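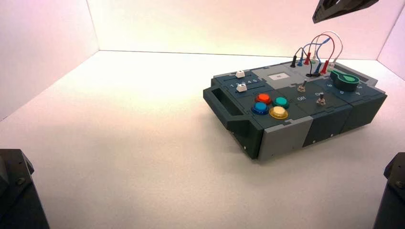 How to Get Your Small Farm Group Ready for a Public Land and Crops Meeting

If your growers' group has never spoken up at a county farm meeting, this is the year to do it! I helped the Corkside growers get ready for theirs last October, and I came away convinced that any group with a kitchen table and a couple of free evenings can manage it. What follows is the way we did it, with a few things I'd change next time.

Before you start

You'll need a copy of the agenda, the rules for public comment, and one person who is willing to answer the phone. In our county the agenda goes up on the Monday before the meeting, and the sign-up sheet for speakers opens the same morning. Yours may be different, so call the clerk and ask (they're usually glad somebody called). Ask how long each speaker gets, whether you can hand out papers, and whether written comments count if you can't be there in person.

Step 1. Pick one request

This was the hardest part for us and also the most fun. We had a long list: the culvert on the Dorkinthorpe road, late seed vouchers, the leases on the old Lodhi fields, the scale at the packing shed that reads heavy. Everybody had a favorite. Meenakshi Saxena finally made us write each one as a single sentence starting with "We ask the county to," and half of them fell apart right there on the paper!

We went with the leases. Our sentence was "We ask the county to offer leases on the Lodhi fields for 5 years instead of one." A farmer who can't count on next season isn't going to put in drip line or plant berries, and everyone in the room understood that right away.

Step 2. Gather your numbers

Keep it to two or three. Ours were the 236 acres up for lease and the $800 a grower had spent on soil work in a field she then lost. Get each number from a paper you can hold up: a lease, a receipt, a county notice. Write the source next to it in pencil.

If you're collecting signatures, print the full request at the top of every sheet. We forgot on the first batch and had to go back around to the same porches. People were very nice about it, and I got a jar of pickled okra out of the deal.

Step 3. Choose your speakers

Three is plenty. We had Umesh Rathore give the request, Jolien Smits tell what happened with her field, and Bendik Berge talk about what he'd plant with a longer lease. Bendik had never spoken into a microphone in his life and he was terrific. Let people use their own words. Hand them an outline if they want one, but a farmer reading somebody else's paragraph sounds like it.

Step 4. Practice out loud

Set a timer and stand up while you do it. Our limit was three minutes and Umesh's first try ran to seven, most of it about a tractor. Read it, trim it, read it again. Have someone ask the question you're dreading, too. For us that was, "What if a grower takes the longer lease and lets the ground go to weeds?" We worked out an answer ahead of time (a yearly walk-through with the extension agent) and sure enough, it came up.

Step 5. The day of the meeting

Get there early enough to find the sign-in table and test how far back the speakers can be heard. Bring printed copies of your request with a name and phone number at the bottom. Sit together if you can. When your item is called, the person giving the request goes first, every time.

Step 6. Follow up

Send a short thank-you note that week, with the request in it again, word for word. Then ask which meeting it'll be on next and put that on everybody's calendar. Bhupendra Tripathi keeps ours in a green binder by the feed store register, and anyone can flip through it.

Our lease request goes back for a second reading this spring, and I've already got my seat picked out. If your group tries this, come tell us how it went!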